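Flivorent Completes Conversion of Mapplebeck Stores to Single Stock Ledger
August 2024
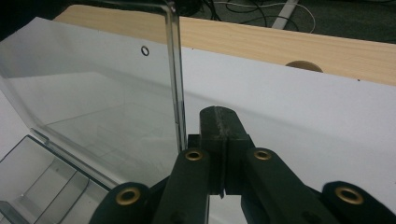 Clear plastic container.

TRURNUM – Flivorent, the footwear and apparel retailer, has completed the conversion of its 34 Mapplebeck stores to a single stock ledger. The work began in May and covered both company-owned and franchise locations.

Before the conversion, owned and franchise stores kept separate inventory records, which were reconciled at the end of each trading period. All locations now post receipts, sales, returns and transfers to one ledger. Store staff can check the stock position of any other Mapplebeck location from the register and reserve an item for up to 8 days.

The ledger carries 378 product lines at launch. Sizes and widths are recorded as attributes of a line and do not have their own line numbers. Discontinued goods remain listed until the last unit is sold or written off.

Wumira, the company's wholesale division, is not part of the conversion. Its accounts will continue to order through the existing trade portal, and their payment terms and minimum order quantities are unchanged.

Franchise agreements have been amended to reflect the new reporting method. Royalty rates are not affected. Transfers between owned and franchise stores will be invoiced at landed cost and settled within two accounting periods.

Flivorent is headquartered in Trurnum. Trade and media inquiries should be directed to the company's communications office.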